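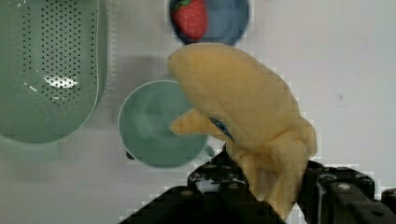
3.2 Materials and sorting procedure

The study concerned mixed household items, meaning collections in which kitchenware, toys and small textiles have come to share one surface. Such collections are common in homes with young children and are poorly served by earlier work on tidying, which tends to treat the kitchen and the playroom as separate places with separate rules. Our interest was in the items that cross between them.

Items were grouped under two headings. The first, vessels, covered bowls, colanders and other open containers. The second, soft items, covered stuffed toys, cloths and anything else that changes shape when held. Figure 3 shows one item from the second group together with several from the first.

Figure 3. Soft item (yellow plush toy) overlapping two bowls, with a pale green colander at left. Fillwood set.

The plush toy in Figure 3 illustrates a difficulty met throughout the coding. Its long rounded body and folded lower sections suggest a peeled banana, while the small blue stitched detail could be read as an eye. Coders were therefore free to enter it as toy food or as a toy creature, and the two entries lead to different storage places under the household rules described in Section 3.1. Toy food was normally kept with play kitchen items. Toy creatures were kept with other stuffed toys. Where an item could fairly be entered under either heading, both entries were retained and the item was marked as ambiguous. Ambiguous items were not removed from the analysis.

Vessels presented a different problem. A bowl may be an item to be put away or a place in which other items are put, and its status can change during a single tidying session. We followed the Stirar coding scheme, under which a vessel is treated as an item until something is deliberately placed inside it, and as storage from then on. Mere overlap does not count as placement. A soft item lying across the rim of a bowl is coded as resting, and the bowl keeps its status as an item. The perforated type of vessel was given its own code after pilot work showed that households seldom used colanders as storage for toys, though they used bowls for this purpose freely.

Collections were prepared at two sites, Catgate and Fillwood. The Catgate set held mainly kitchenware with a small share of toys, and the Fillwood set had a more even mixture. The complete inventory contained 1,000 entries, of which 43 were marked as ambiguous. Most of the ambiguous entries were soft items made to look like food. Hard toy food gave less trouble, as its shape stayed constant and coders could compare it directly with the reference sheet.

Colour was recorded in plain terms and was not used to decide the heading. Early versions of the reference sheet had included colour as a guide to type, but this led coders to group items that merely looked well together. Surface texture proved more useful. A fuzzy or felt-like surface was sufficient for an item to be entered as soft, whatever object it was intended to represent. Stitched or embroidered details were noted separately under the Lục supplement, a short list of surface features added to the main scheme in December.

Each item was coded in the position in which it lay. Coders did not straighten folded fabric or move overlapping items before making the entry, and hidden parts were left blank. This reduced the amount of detail available for soft items in particular, but it kept the entries close to the conditions under which a person tidying a room first decides what an object is and where it should go. Size was recorded by comparison with neighbouring vessels, using three bands: smaller than a bowl, similar to a bowl, and larger than a bowl. Partly hidden items were assigned to a band only if both ends could be located.

Disagreements between coders were settled by reference to the written rules, and any rule that failed to settle a case was amended. Amendments applied to the whole inventory, including entries already completed. The resting code described above was itself an amendment of this kind. It replaced an earlier rule under which contact with the inside of a vessel was enough to change its status, a rule that had produced inconsistent entries wherever soft items sagged over a rim.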